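3.2 How people name the things in a bedroom

I should say up front that this section started as a side project. The main survey (Section 3.1) asked people in Grirley and Purves what they call pieces of furniture, and we got 846 usable replies, which was more than I had dared hope for. But the comment boxes at the end were so full of good stuff that I went back in August and read every one of them.

What jumped out at me was the little words. People were pretty relaxed about nouns — couch, sofa, whatever — but they had strong feelings about "on," "in" and "over." You sleep in a bed, but you leave your coat on it. A lamp can be over the bed without touching it, and a blanket can be over the bed only if it does touch. I had used these words my whole life and never stopped to think about that!
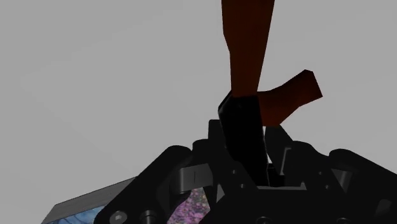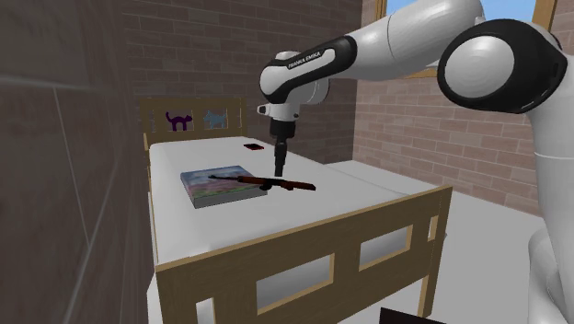

Figure 2. Two rendered views: a forked object against plain gray (first) and a bed by a brick wall (second).

The word "on" gave us the cleanest split between the two towns. Grirley speakers were happy to use it for nearly any kind of contact, while Purves speakers wanted the thing to be resting there with its weight held up. Take the bed in the second view of Figure 2: the rifle is on it in either town, and the closed black fingers pointing down at the mattress are over it. Swap in a person under the covers and almost everyone I talked to moved to "in," even the folks who had just told me that the two words meant the same thing.

I then ran the comments through Pesteo, our homemade tagging tool, and checked its guesses by hand against the Kendia word list. Pesteo did fine with "on" and badly with "over," mostly when a speaker meant "across" (as in "a towel over the chair"). I fixed those by hand and kept both versions of the tags, so anyone who wants to argue with my choices can do that.

One thing I still can't explain is "atop." It showed up in just 10 comments, all from Purves, and I haven't found it in any of the older recordings from that side of the river.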